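Contra a mesa impecável

A minha avó tinha uma mesa de cozinha com tantas marcas que servia de arquivo. Hoje compramos tampos que não admitem um copo sem base, e andamos pela casa como hóspedes mal comportados dos nossos próprios móveis.
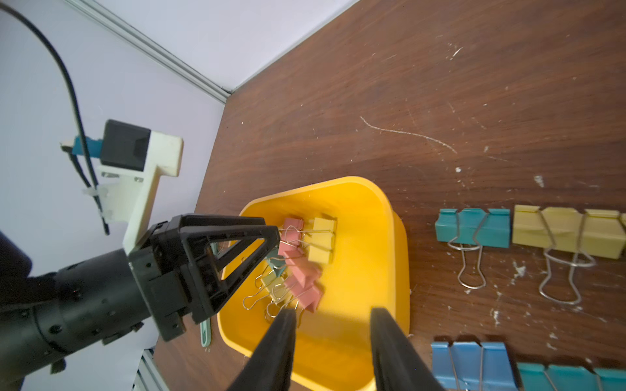 Foto: Efua Zakaria

Um risco numa mesa escura custa, segundo o orçamento que me deram, 200 euros. O técnico falou dele em voz baixa, como quem anuncia um diagnóstico. Agradeci e fiquei com o risco, que já conheço bem e não me cobra deslocação.

A minha vizinha Wanpen Thepsuriya cobriu a mesa nova com vidro, o vidro com um plástico e o plástico com uma toalha. Há nove anos que janta em cima de três camadas de prudência. Perguntei-lhe de que cor era a madeira e teve de pensar.
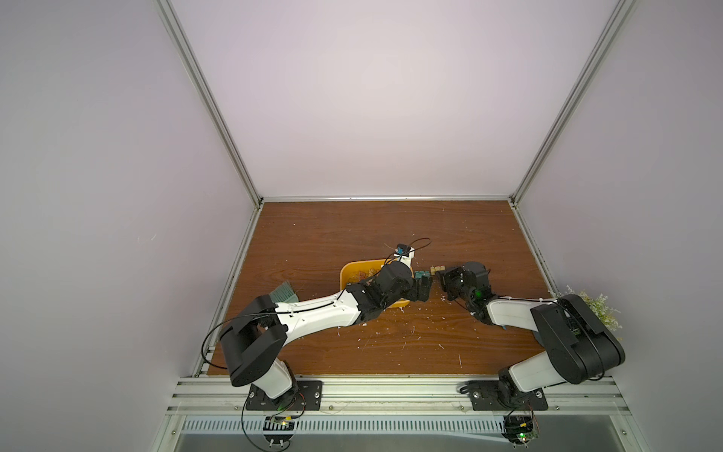 Suspeito que a culpa seja do verniz, ou de quem o vende. Trouxe de uma loja um folheto com 20 conselhos de manutenção, quatro deles sobre migalhas. Li-o ao pequeno-almoço, com torradas, e deixei cair manteiga no capítulo da gordura. A mancha passou para o tampo. Limpei-a com a manga, contra o conselho número nove, e fui fazer mais café.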